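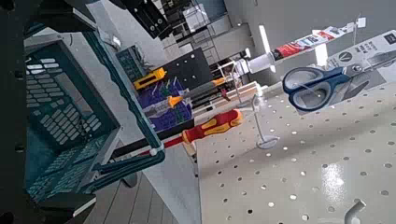 3.2 Thickness and holding time

We were delighted by how much the soaking of the beans mattered! Batches made from beans soaked overnight (500 g dry weight, Jemau variety) gave a dip that stayed smooth for 7 hours at room temperature, while the quick-boiled batches turned grainy well before lunch. Of the 93 tasters at Sterdale, 50 chose the overnight batch for texture, and many came back for seconds. Lemon juice went in last each time, following Huttunen and Bailly, and it brightened the flavour beautifully. We would love to see the same test run with chickpeas.

Figure 2. Teal plastic basket with slotted walls and a long handle.

Salt was held steady across all batches, so the differences in Section 3.3 come from the garlic alone.

Search this journal Go Advanced

Related articles
Penry and Koval: Roasting garlic for cold spreads
Marchetti peppers in soft cheese dips

Comments
Keisha Pettigrew: Did you peel the beans? Mine always go lumpy.
Rhun Penry: No, skins on throughout. Blend for longer and add a splash of the soaking water.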